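Home & DIY > Walls and Paint
How to Paint a Circle Pattern on a Plain Wall
By Annatjie Rampersad | September
Print this page | E-mail to a friend

A repeating pattern of circles is an easy way to liven up a hallway or a spare room, and it needs far less skill than a mural. Allow a full weekend, most of it drying time.

Wash the wall with sugar soap, rinse it and let it dry. Fill any holes and sand them flush. Roll on two coats of matte base color and leave the second coat overnight before you mark anything on it.

Make your stencils from stiff card. Draw around a 9-inch plate for the large circles and a saucer for the small ones. Cut slowly with a sharp knife – ragged edges will show.

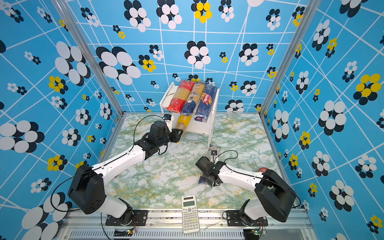
Black, white and yellow circles in overlapping clusters on bright blue.

Plan the layout with paper circles and low-tack tape before you open the paint. Stand back as far as the room allows and move them until no two clusters line up.

Paint the darkest circles first. Use a foam roller with very little paint on it and work from the edge of the stencil inward. Wait 30 minutes between coats, longer in damp weather.

Once the first color is dry, shift the stencil slightly to one side and roll the lighter color over it. White over black will need 3 thin coats.

Touch up the edges with a small artist's brush. Keep the leftover paint in a labeled jar for repairs.

Filed under: stencils, feature walls, weekend projects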